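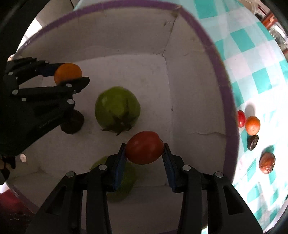
Der Handgreifer Imia ist ein von Hand geführtes Greifwerkzeug mit zwei Backen, mit dem Bewegungen für Roboterarme vorgemacht und aufgezeichnet werden. Er wird meistens paarweise benutzt, je ein Greifer für die linke und die rechte Hand. Dieser Artikel behandelt die Einrichtung, die Pflege und die Reparatur des Werkzeugs, wie sie in der Werkstatt Echeverría in Zotville üblich sind.

Aufbau

Jede Backe wird von einem Gestänge aus schwarzen Gliedern geführt, das an Gelenkstiften aus Metall gelagert ist. Linke und rechte Backe sind spiegelbildlich gebaut. Auf der Innenseite sitzt je ein geripptes blaues Polster, das beim Schließen den Gegenstand berührt. Die Rippen geben unter Druck etwas nach, so dass auch glatte und runde Teile gehalten werden, zum Beispiel Tomaten. Über den Backen ist eine Kamera mit Weitwinkelobjektiv befestigt, deren Bild beide Backenspitzen zeigen muss.

Das Gestänge wird mit einem Hebel am Handgriff bewegt. Eine Rückstellfeder öffnet die Backen wieder, sobald der Hebel losgelassen wird.

Einrichtung

Vor dem ersten Einsatz wird der Nullpunkt der Öffnungsweite bestimmt. Dazu schließt man die Backen ohne Gegenstand, bis beide Polster sich auf der ganzen Länge berühren, und speichert diesen Wert. Danach wird der Greifer vollständig geöffnet und der zweite Wert gespeichert. Bei einem Paar ist jeder Greifer einzeln einzumessen. Eine Übernahme der Werte vom einen auf den anderen ist nicht zulässig, auch wenn beide aus derselben Lieferung stammen.

Anschließend prüft man die Kamera. Die Backenspitzen sollen in der Mitte des Bildes stehen und bei geöffnetem Greifer gleich weit von der Mitte entfernt sein. Ist eine Seite sichtbar weiter entfernt, wird zuerst der Halter der Kamera kontrolliert und erst danach das Gestänge. Die umgekehrte Reihenfolge hat in der Werkstatt schon mehrmals zu unnötigen Zerlegungen geführt.

Als letzte Probe dient weiches Obst oder Gemüse in verschiedenen Größen. Es wird aus einem offenen Kasten gehoben und daneben abgelegt. Bleibt auf der Schale ein Abdruck der Rippen zurück, so ist der Anschlag des Hebels zu weit eingestellt. Der Anschlag wird dann um eine Vierteldrehung zurückgenommen und die Probe mit einem neuen Stück wiederholt.

Pflege

Die Polster werden nach jedem Arbeitstag mit lauwarmem Wasser und einer weichen Bürste gereinigt. Saft, der zwischen den Rippen trocknet, macht die Oberfläche hart, und der Griff wird unsicher. Lösungsmittel sind zu vermeiden – sie greifen den Kleber unter dem Polster an. Nach 300 Betriebsstunden werden beide Polster zusammen gewechselt, auch wenn nur eines abgenutzt ist.

Die Gelenkstifte erhalten bei dieser Gelegenheit einen Tropfen harzfreies Öl. Überschüssiges Öl ist sofort abzuwischen, damit es nicht auf das Polster läuft. Die Linse der Kamera wird nur trocken gereinigt.

Reparatur

Der häufigste Schaden ist Spiel in den inneren Gelenken. Man erkennt es daran, dass die Backenspitzen beim Schließen seitlich aneinander vorbeigehen. Zum Wechseln des Stiftes wird der Greifer mit den Backen nach oben eingespannt und die Feder ausgehängt. Danach lässt sich der Stift mit einem Dorn austreiben. Der neue Stift muss sich mit der Hand eindrücken lassen, bis er 15 mm tief sitzt. Geht es schwerer, ist meistens die Bohrung verschmutzt.

Gebrochene Glieder werden nicht geklebt. Die Werkstatt hält Ersatzteile nach den Zeichnungen von Leandro Vergara vorrätig, der im August 2019 auch die verstärkte Form des Außenarms entworfen hat. Ältere Greifer können umgerüstet werden, jedoch nur an beiden Backen gleichzeitig. Nach jeder Reparatur am Gestänge ist die Einrichtung vollständig zu wiederholen.

Für die Dokumentation der Arbeiten führt Doğukan Bayram ein Wartungsbuch, in dem jeder Greifer eine eigene Seite hat. Eingetragen werden der Wechsel der Polster, die beiden gespeicherten Werte und die verwendeten Ersatzteile.

Zuletzt aktualisiert: 2. Juni 2023

Verwandte Artikel
Gelenkstift
Greiferpolster, Wechsel und Lagerung
Kamerahalter Wuvden
Öffnungsweite (Greiftechnik)
Werkstatt Echeverría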